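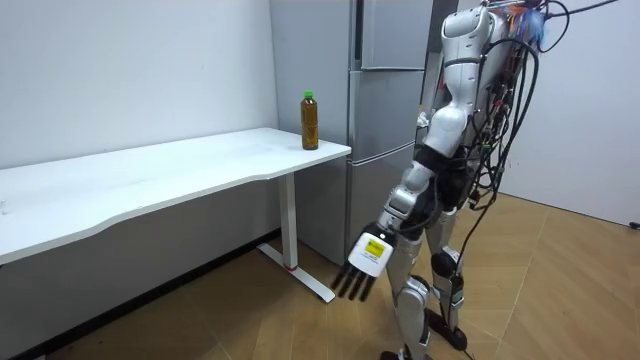 Moving into a rental with north-facing windows, what to do about the heat?

griet_w
Posted 7:42 pm
Hello all. We moved to Plerncombe in September and the flat has three big windows to the north. I come from Belgium, where north is the cold side of the house, so when the agent said "north-facing" I was thinking of a dark room and I even asked for a lower rent. Now I understand why she looked at me strangely.
By two in the afternoon the living room is too hot to sit in. The owner does not allow drilling in the window frames. I have a budget of 200 dollars for everything. What did other renters do? I would prefer not to buy a portable air conditioner, because of the noise and the power bill.
Griet Wouters

shahab_h
Posted 8:05 pm
Stop the sun outside the glass if you can. Once it is through the window the heat is already in your room and a curtain only helps a bit. Do you have a balcony or anything to tie a shade cloth to?

tremis77
Posted 8:11 pm
Portable air con. Sorry, I know you said no. I tried everything else for 2 summers and then bought one second-hand, should have done it the first week.

griet_w
Posted 8:30 pm
shahab_h: there is a balcony in front of one window only, with a metal rail. The other two have nothing, and we are on the second floor, so I can't reach them from outside.
tremis77: thank you, I will keep it as the last option. My desk is in that room and I am on the phone all day.

Johanna A
Posted 9:16 pm
I used the stick-on window film, the kind that goes on with soapy water. It made a clear difference in my kitchen, maybe not so much as the packet promises. It comes off again with a hair dryer and patience. Please ask your agent in writing first. My neighbour had a discussion about her bond because of the glue marks.

hanrahan_st
Posted 9:24 pm
Careful with film. Some double glazing can crack from it, the glass gets too hot behind. My brother-in-law lost a pane this way and the quote was 2,218 dollars to replace it, big window, awkward access. He paid it himself because he had not asked anybody.

Johanna A
Posted 9:40 pm
That is why I said in writing. Also most older rentals here are single glass, so it is not the same risk. I don't think it is right to scare her away from it.

hanrahan_st
Posted 9:43 pm
I am not scaring, I am saying find out which glass you have. Hold a lighter or a phone torch near to the window in the evening and look how many reflections you see. Two reflections is single glass, four is double.

Godelieve
Posted 10:02 pm
Hello Griet, I am also from Belgium and I made exactly the same mistake with the north side! Now in winter I am very happy with it, the sun comes deep into the room and I almost don't heat.
For the summer I have a cheap honeycomb blind from Cevix, held inside the frame with a tension rod, so no holes. I close it before I leave in the morning and open all windows after dark. The first year I did the opposite, I opened the windows at noon "for fresh air", as we do at home, and I only let the hot air in.

shahab_h
Posted 10:10 pm
Agree about the timing. For the balcony window, shade cloth on the rail will be too low for the midday sun. Look if there is a hook or beam above. If yes, you want it sloping outwards so air can move behind it.

tremis77
Posted 10:15 pm
Shade cloth on a second floor in our wind, good luck with that. Mine ended in the car park.

shahab_h
Posted 10:21 pm
You take it down when wind is forecast. It needs 5 minutes.

Thu Diệp
Posted 6:50 am
One more thing which I did not see here. Put a fan at the window in the evening, blowing OUT, and open another window on the cool side. I thought it must blow in, but it empties the room much faster like this. If you have only windows on one side it will not help much, then use the front door if it is safe.

griet_w
Posted 7:33 am
So many answers, thank you. I made the test with the phone torch and I see two reflections, so single glass. I will write to the agent today about the film, and I will measure for the blinds. Godelieve, is the tension rod strong enough for a window of 180 cm?

Godelieve
Posted 7:58 am
Mine is 150 and it sags a little in the middle. For 180 I would take two smaller blinds next to each other.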